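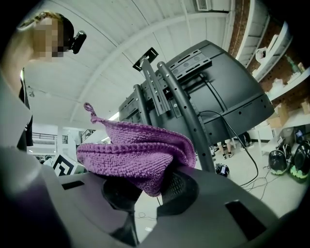

The knitted cloth has held its place in the American household longer than most of the products sold to replace it. At the Plomaton Textile Study Center, where the household linens collection fills 3 long rooms on the upper floor, the staff regard it as a category of its own, separate from the woven towel and the disposable wipe. A purple cloth with a ribbed, bumpy texture, a raised edge and a small looped tab at one corner shows the features that the center looks for when it studies a piece of this type. Each of them affects how the cloth behaves in daily use, and each presents a maker with a choice.

Cletus Strickland, curator of household linens, has spent much of his career on such choices. The collection in his care numbers 2739 pieces, of which 511 are knitted. Many arrived in mixed boxes from estates, folded among pillowcases and table runners, and were entered in the early ledgers simply as "rags." Correcting those entries has occupied the department for several years.

"A rag is what a cloth becomes," Mr. Strickland said during a tour of the storage rooms in July. "We are interested in what it was made to be. Someone picked that stitch and that yarn, and someone decided whether it ought to hang or lie flat."

The stitch is the first matter the department records. A ribbed knit stretches across its width and returns to shape, which allows the cloth to fold closely around the rim of a glass or the handle of a pan. A bumpy surface lifts crumbs and dried food more readily than a smooth one, although it also holds on to them and must be rinsed with greater care. Edges are recorded next. A plain edge tends to curl after repeated washing, and a firmer border helps keep the cloth square.

The loop receives a separate line in the catalog. Cloths in the Grosberg bequest, a group of 200 pieces from a single family, show loops worked in three different ways: crocheted from the last stitch, knitted as a narrow strip, or sewn on afterward in thread that seldom matches. Mr. Strickland considers the last group the most informative, as the added loop usually points to a cloth that was given a new place in the kitchen.

The center's advice on care is brief. Knitted cotton should be washed warm, pulled gently to shape while damp, and hung with space on both sides. Fabric softener reduces absorbency and should be left out. Stored cloths are best folded loosely, with the fold moved from time to time so that no single line of stitches carries the strain.

A selection from the Grosberg bequest will go on view in the Górecki Gallery, on the ground floor of the center. Visitors will be able to handle a set of newly knitted copies, and the patterns will be available at the front desk.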